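Will it do the stairs, though?

Posted 2018-11-27

My sister wants to know when she can have a robot that tidies up after the children. She has two of them, and a hallway I've stopped crossing in socks. I told her I'd look into it, which in our family means reading things on the sofa, but this time I put my coat on and went to Hendevstead, where Wubit Yimer works on getting an arm to put things in a basket.

Blocks and a ball, on a white tablecloth. I've had worse lunches laid out with less care.
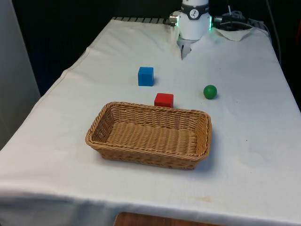

I asked Wubit how long before it could manage a child's bedroom. She asked me how many different things were on the floor of a child's bedroom. I said 300, thinking of my nephew, and she laughed for longer than I'd have liked. A cube is a kind thing to pick up, she said. It has flat sides and it stays the shape it was when you last looked. A sock doesn't do you that favour, and a half-eaten banana is a research career.

I can report that I tidy faster than any machine I've met, on the days I tidy. My record there isn't strong. My sister's eldest is 8 and can clear a floor in a minute by moving everything under the bed, a method Wubit says she would be delighted to see an arm come up with by itself.

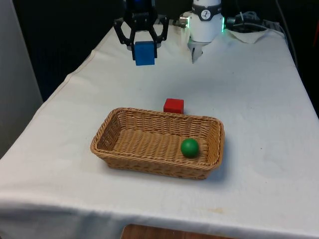 She wouldn't give me a year for the bedroom. She did say factories would get there well before houses, as a factory can be told to keep its socks off the floor. I've passed this on to my sister, who has bought a bigger box. I'm going back in March to ask about stairs.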